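News from the sorting room at Vatthorpe

Many of you will remember the old sorting room, if only for the noise and the smell of yesterday's orange squash. For those who have joined us lately, it's the long room behind the loading bay where the returned picnic and catering sets come back to be emptied, separated and sent through for washing or recycling. It has always been a standing-up job and a bending-down job, and those of us who did it for years have the knees to prove it. So when the Plernari project was first talked about in the canteen, there was a good deal of interest, and (I may as well say it) a fair amount of worry too.

The plan is a simple one to explain, even if it has taken a long while to get going. A robot arm is being taught to pick up the small items, the bottles and boxes and odds and ends, and put each one in its proper container. The people who used to do that part move along to checking, to the washing line, or to looking after the arm itself, which needs more looking after than any of us expected!

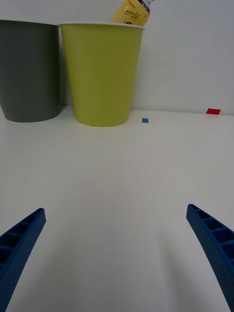 I should go back a little and say how the teaching is done, as several people have asked me on the stairs. It all happens at a practice table in the side room, with a great deal less on it than you would find on a real bench. One of our own sorters guides the arm through a job, and then guides it through the same job again, and so on until lunch. Each go is saved as a "turn". By the end of July we had 1401 turns in the book, and 157 of those came from people on the late shift, who had been told they could try it if the bay was quiet and seem to have had some very quiet evenings indeed.

What has pleased me most is who turned out to be good at it. You might think it would be the youngsters with their games, and some of them are very handy, but the steadiest hands belong to people who have been sorting since before we had a roof on the bay. They know how a bottle rolls when you nudge it. They know you go in from the cap end for some things and across the middle for others, and they have opinions about it, which they share freely with anyone who comes in to borrow the stapler.

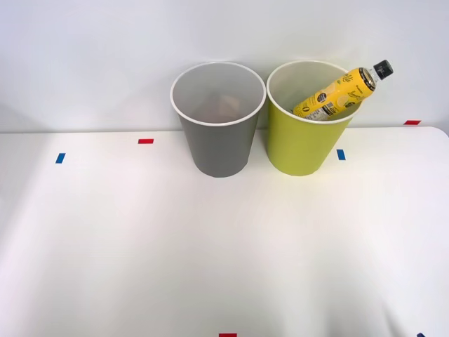

Now, to the question that came up at both staff meetings, and quite rightly. Are there fewer jobs? There are 11 of us on the sorting team and there will still be 11 when the arm goes out on the floor. That is written into the agreement, and a copy is pinned up beside the kettle for anybody who would like to read it with their tea. What does change is the day itself. The hour and a half of straight sorting after the morning delivery will be split into shorter spells, with checking in between, and everyone who wants to will be trained on the Clanusik control panel. The training is paid and done in working time. A few people have said they would sooner stick with the washing line, thank you very much, and that is perfectly all right as well.

There are things we haven't settled. The first is speed, for the arm is a good deal slower than a person and we don't want the bench behind it piling up. The second is where the checking stool goes, which sounds a small matter, but whoever sits there will be looking the same way for a whole spell and the light from the bay doors is fierce in the afternoon. Hsu, the firm fitting the bench, have promised to come back with another drawing — we have asked for the stool on the left and a blind on the window.

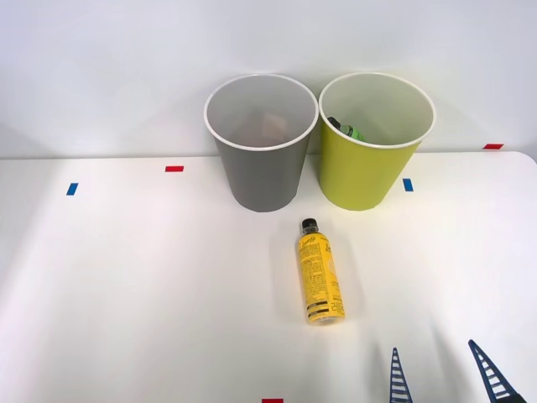
I would also like to put in a word for the tea-break notebook. It lives on the shelf by the side-room door, and it's there for anything you notice, however small it may seem. If a spell was too long, put it down. If your shoulder ached, put that down too, please, with the time of day. The fitters read it on every visit, and two of the changes to the height of the bench came straight out of its pages (one of them written on the back of a biscuit wrapper and taped in, but it counted all the same).

We are opening the side room to everyone at half past two on the first afternoon of the new rota, families included. There will be cake, and there is room for a dozen or so people to stand and watch at once. Those who fancy a go at guiding the arm should put their name on the sheet. If we reach 100 names I shall have to ask for a second afternoon, which I would be very glad to do.
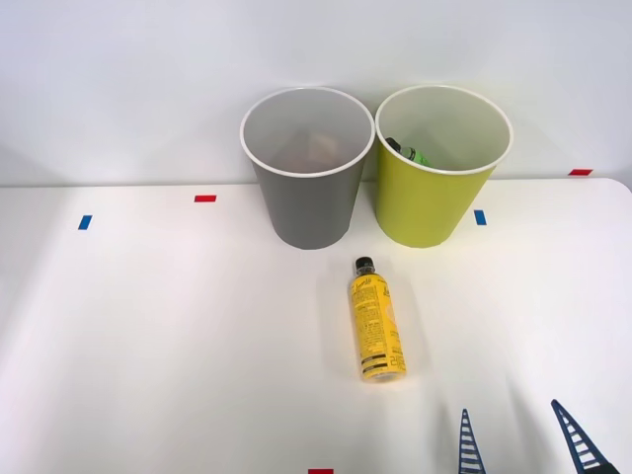 The practice table at Vatthorpe, with a yellow bottle in front of the grey and yellow-green cups.

Sign-up sheets are in the canteen and at the gatehouse. Late shift, yours is on the drinks machine, and I have tied a pen to it this time.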